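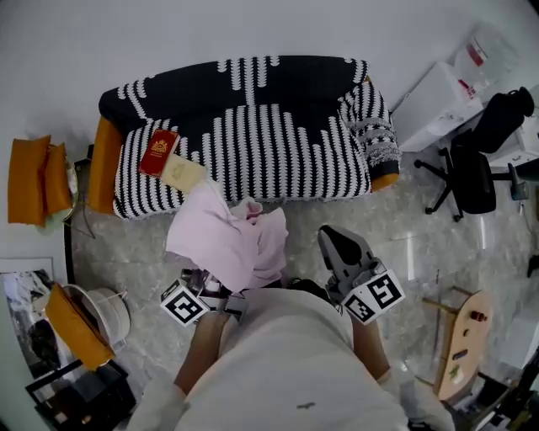 Orkonard, October 18, 2022

Figure 3. Two hand-held grippers with marker cubes, and a pale pink cloth.

4. Gate records and truck waiting times

4.1 Site and gate layout

The Orkonard site has one entrance for heavy vehicles. It opens onto a two-lane county road with no turning lane, so a truck that cannot get through the gate has to stand on the shoulder. The planning permit limits this. When the shoulder is full, the gate crew must send further arrivals on to a holding yard at the Ó Dubhghaill quarry and call them back by radio.

Inside the gate there is a short paved apron, a weighbridge and a hut. Concrete mixers and aggregate trucks share the apron with flatbeds carrying steel and pipe. Mixers have priority under the site rules, but a mixer behind a flatbed cannot pass it until the flatbed has cleared the weighbridge. Drivers we spoke to gave this as the main cause of delay on busy mornings. The hut log gives some support to that view, though it does not record the order of the line before the weighbridge.

4.2 The booking system

Until June, deliveries were arranged by phone between the suppliers and the site office. The main contractor, Hurkness, then moved all bulk deliveries to Trulier, a web-based system in which a supplier picks an arrival slot and enters the truck's registration and load type. Slots are 15 minutes long. The gate crew see the day's list on a tablet and mark each truck as arrived, passed or turned away.

Small deliveries were left out of the change. Vans carrying tools, fixings and office supplies still arrive without a booking and use the same gate. We could not separate them fully from the bulk traffic, and this should be kept in mind when reading the results.

4.3 Data

We used two sources. The first is the weighbridge printout, which gives a time in and a time out for every vehicle that crosses it. The second is the handwritten hut log, kept by the gate crew, which gives the time a truck joined the line. Waiting time was taken as the time in at the weighbridge minus the time in the log.

The combined set holds 3721 truck visits. Of these, more than 2000 came after the switch to Trulier. Visits with no log entry were dropped, as were visits where the log time was later than the weighbridge time. Most of the second group fell on two days when the hut clock had stopped and the crew used their phones. Log pages from eight days could not be read because of water damage, and those days were left out altogether.

Entries were typed up by Ruairí McGrath and checked against the pages by Senan Keogh. Where the two disagreed on a digit, the page was read again by both. If they still disagreed, the entry was dropped.

4.4 Results

Waiting times for mixers fell after the change and were less spread out. The longest waits, which had been in the first hour after opening, nearly disappeared. Before the change, suppliers tended to send their first loads to arrive at opening time, and the line formed before the gate was unlocked. With slots, the first hour held fewer trucks and the second hour more.

Aggregate trucks showed a smaller fall. Many of these make repeat trips from the quarry during a shift, and drivers on repeat trips often arrived well ahead of the booked slot. The gate crew usually let them in if the apron was clear. That kept the trucks moving, but it also meant the booked list and the real order drifted apart by midday. One crew member told us he stopped looking at the tablet after lunch and worked from the line in front of him.

Flatbeds showed no clear change. They are few in number and their time on the weighbridge depends on how the load is chained, which the log does not record.

Use of the holding yard fell. We do not have a full count, as radio calls were only noted when the hut was staffed by two people, but the entries that exist point the same way as the mixer figures.

4.5 Limits of the comparison

The periods before and after the change differ in other ways. The later period was drier, and the haul road was regraded shortly before it began, so trucks spent less time on site and cleared the exit sooner. The mix of work also changed as the foundations were finished - there were fewer large pours, and these had been the hardest days for the gate. We did not try to correct for either effect. A second site with the same booking system but a separate exit gate is considered in Section 5.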